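Folding Day, and a Few Thoughts on Summer Clothes

Jun 9, 2023

Print this post | E-mail to a friend

So the winter stuff is finally put away! I've been meaning to do it since March, and every time I opened the closet a sweater fell on my head and I just shoved it back in and shut the door. Yesterday I pulled everything out and started folding. I do shirts in thirds, sleeves in, then in half (my mother would say that's wrong, but it's how they fit on my shelf).

The T-shirts went fast. Anything striped goes in its own stack, don't ask me why, I just like how it looks when I open the door in the morning. 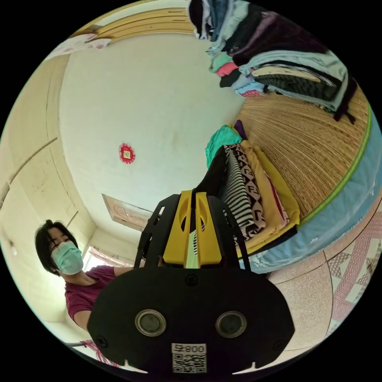
Pants are where I slow down. I tried rolling them for our trip with the Weltent last year and they came out looking like accordions, so now they get folded flat and go at the bottom of the pile. I keep each stack to 8 pieces, up to 10 if they're thin, and after that the whole thing leans.

I ended up with 2 bags to give away, mostly things I haven't worn since we moved to Plinley. The old Trekberg fleece stays. It has a hole in the elbow and I don't care!

Next up is the sock drawer, and I'm already dreading it.

Print this post | E-mail to a friend

Recent posts
Estrella Curtains, One Year Later
Packing Light for the Lake
My Very Full Linen Shelf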